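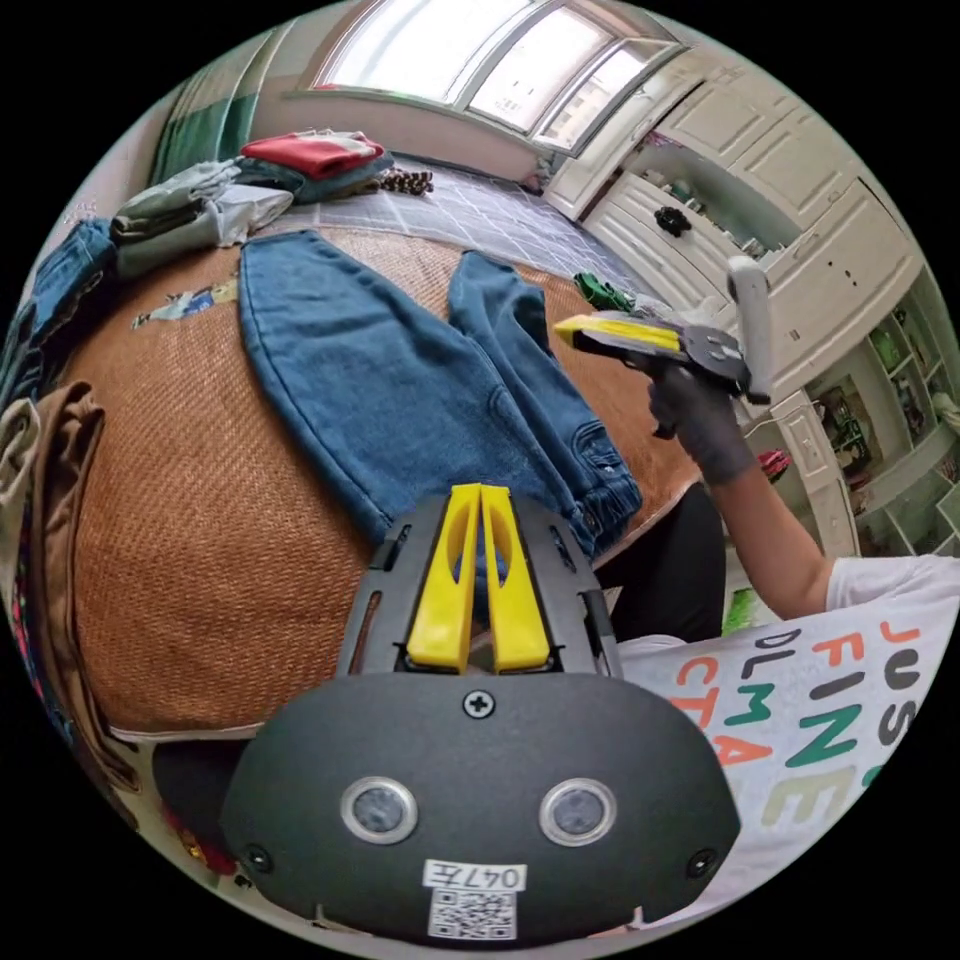 May 2020
By the Clerkano travel desk

Filed under: Small Hotels, Work & Money

The owner of the Enedon guesthouse in Girimcombe bought the place from her aunt and has run it for 13 years. We spoke by phone while it was closed to guests. She asked us to leave her name out because half the town is related to her bank manager.

Most of her money goes into beds. "People forgive an ugly lamp," she said. "If they sleep badly, they write to you about it." She pays $308 for a mattress and replaces each one when it starts to dip, which in the busy front bedrooms can be after four summers. She tried a more expensive make once and went back. "The guests couldn't tell and neither could I."

Sheets are plain white cotton. She used to buy colored ones, but a single torn pillowcase meant a whole set was out of use. The washing is done in the house. The last quote she had from Pichon, the laundry in the next town, was $176 a week, and she did not like waiting for the van.

We use cookies to remember your settings. Accept | Manage choices

Her routine for a changeover has stayed much the same. She strips the bed first, opens the window, and leaves the mattress bare while she cleans the bathroom. "My aunt made the bed straight away. I want the air on it for an hour. I have no science for that."

She is less sure about the blankets. Older guests ask for wool and younger ones want a comforter, so the closets hold both, and she would like the shelf space back.

The closure has given her time for repairs. A boiler part came to $1,601 with fitting, and the back stairs have been painted twice, the first color having dried much too yellow. She hopes to take bookings for July, with a day left free between guests. That means fewer nights sold, and she has not raised her prices to cover it.

"I'll see what the fall looks like," she said. "I still have the upstairs hall to paint."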